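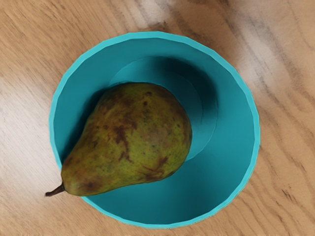 Pear in the bowl, top view, in the simulator.

The task sounds like nothing: take the fruit from the table and put it in the teal bowl. I have spent most of October on it in my small project, which I call Lurnside, and I would like to write down what I learned before I forget it.

My first policy took only one camera, the fixed one that looks at the table. It reached the fruit in 26 of 66 trials. When I looked at the failed ones, the fingers were often closing a little beside the fruit, or too high. From the side view the depth is hard to guess, and my network was guessing.

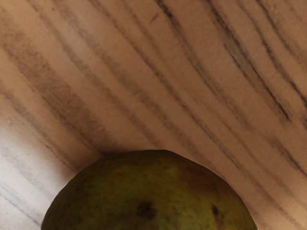 So I added a close view and trained again with the same demonstrations. My fear was that the wood grain would confuse it, because the dark lines are stronger than the outline of the fruit. To check this I rotated the table texture in 13 scenes and compared the grasp points. They moved very little, which surprised me.

The bigger problem was time. The action arrived six control steps after the observation it was computed from, and during the descent this is enough to push the fruit away.
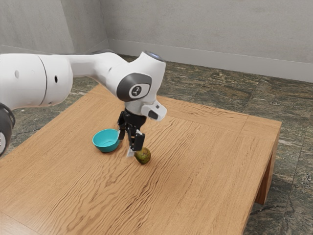 I now predict a short chunk of actions and throw away the first ones, which are already too old when they come. The code for this is maybe 40 lines in Mositz, my control loop, and half of them are logging. I also reduced the speed in the last part of the approach. It is not elegant, but the grasps became much calmer. 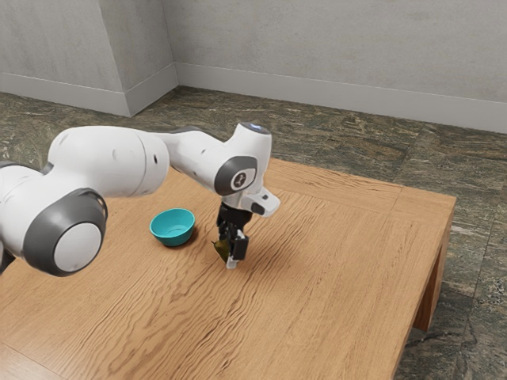
What is still open

The release. I call the task finished when the center of the fruit is inside the rim, and a pear is long, so its neck can stay over the edge and the trial still counts. I don't know yet if I should change the check or the policy.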